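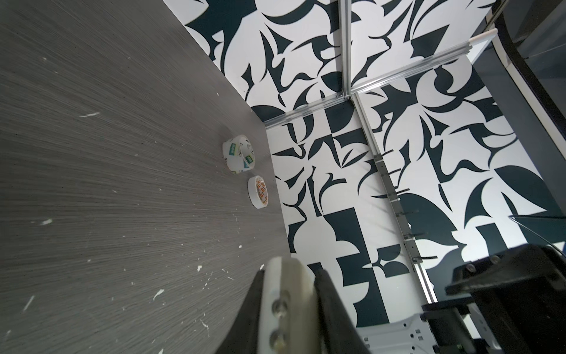

I have been thinking for a good part of this year about where the tape should live, and I have come around to the view that it should live out on the table. I was brought up to believe the opposite. In my mother's house tape belonged in the second drawer down, under the string and the birthday candles, and a roll left out after supper was put back with a small sigh that everybody in the room was meant to hear. So it has taken me a while to be at peace with a dark gray tabletop that has two rolls of tape sitting close together near its far edge, the big white one with the green printing up on its side, the smaller one with its orange and red marks just below. A few years ago I would have had them in a drawer before I sat down. Now I look at them and think, well, good, I know where you are.

My argument is a modest one, and I'd like to make it slowly, the way I make most of them. I think we put too many things away. I don't mean coats, or plates, or the good scissors if there are children about. I mean the little working things, the ones you reach for with one hand while the other hand is holding something shut. Tape is the best case I know. You never want tape in a calm moment. You want it when the wrapping paper is springing open, or when the soup has gone into the freezer tub and the label won't stick, or when the mail pickup is in 30 minutes and the box for your sister has four flaps all going their own way. A drawer on the other side of the kitchen is no use to you then, and I say that as a person who has crossed the kitchen with her elbow on a parcel.

Shagufta Butt, who lived two doors down from me when I was on Janjua Street, had this worked out long before I did. Her worktable was by the back window, and along the edge farthest from her chair she kept whatever she was using that week, all in a line. The near part of the table she left for her arms. I thought it looked untidy and I'm sorry to say I once offered to help her clear it up. She was very nice about it. She gave me tea and let me go on for a while about baskets, and then she mended my bag strap in the time it would have taken me to find a needle.

The far edge is the important part, I think. Things at the front of a table get swept off it, or leaned on, or have a cup set down on top of them. Things at the back stay put, and you can see them past whatever you're doing, and there is just enough of a stretch to get to them that you put them back when you've finished. I do like a roll of tape stood up on its side, too, if it's a fat one that will stay that way. You can hook a finger through the middle and lift it, and you don't get that awful business of peeling it up off the table with your nails.

Then there is the matter of marks. A table that gets used is going to pick up white specks and smears from one thing or another, and I've stopped being ashamed of mine. I once stayed with people in Maltero who had a lovely big worktable and were so afraid for it that they did all their gluing and painting on the floor, on newspaper, on their knees, well into their sixties. It was a beautiful table. I think they'd have had more fun with a worse one. I wipe up what's wet, and the rest I'm afraid I just live with, and I have noticed that visitors are much quicker to sit down and join in when the table has clearly been through a few things already.

I should say that I lose patience with my own rule when it comes to batteries. 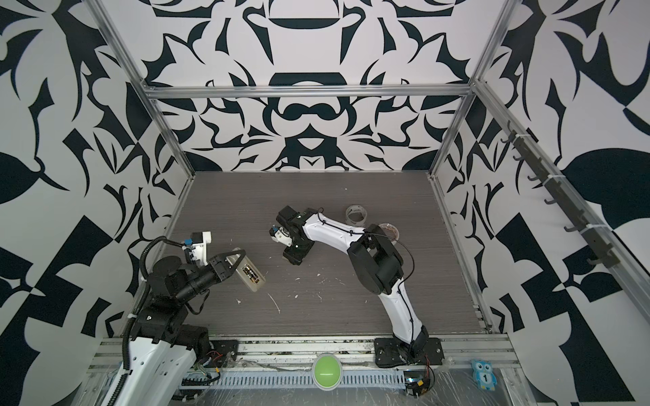

Batteries I want in a box, with a lid if there is one, and I want the box to be clear. Loose batteries roll, for one thing, and they find their way in among the keys and the coins, and then you have a handful of them and no notion of which are fresh and which came out of the flashlight last April. For years I had mine in an old cookie tin, and I couldn't have told you whether there were a dozen in there or none at all. I bought new ones every time I was at Prirura for lightbulbs, just in case. When I finally tipped the tin out I was so embarrassed that I gave half of them to the neighbors. A clear box would have saved me all that. You glance at it on your way past and you know whether you need to buy any, and that's the whole of the system.

Fasil Mamo and I have gone back and forth about this in letters, and he thinks I'm being inconsistent. Either a thing should be out where you can see it, he says, or it should be properly stored, and a see-through box is a person trying to have it both ways. I've thought about that a good deal and I suppose I am trying to have it both ways! I don't see the harm in it. What I want is to be able to see what I've got from where I'm standing. Tape manages that by itself, being big and round and not inclined to wander if you stand it somewhere sensible. Batteries need some help.

Hooks are where he and I agree, so let me say something kind about hooks. I'd put a row of them beside any table where work gets done, a few more than I thought I'd need, and I wouldn't worry if some of them stayed bare for months. A spare hook is very forgiving. It will take a dish towel or a dog leash or that extension cord you were going to put down in the cellar. People spend real money on cabinets (I did, at Flestel, the year we redid the kitchen, and the doors have never closed quite right) when what they needed was a rail on the wall and something to hang from it.

My daughter says all of this is an elaborate defense of leaving my stuff around, and she may be right. She keeps her tape in a drawer. When she was here in the spring we were wrapping a lamp for her to take home on the train, and she'd got her knee on one end of the blanket and both hands around the other, and she said, without looking up, "Where's the tape?" It was on the back of the table, and I passed it to her.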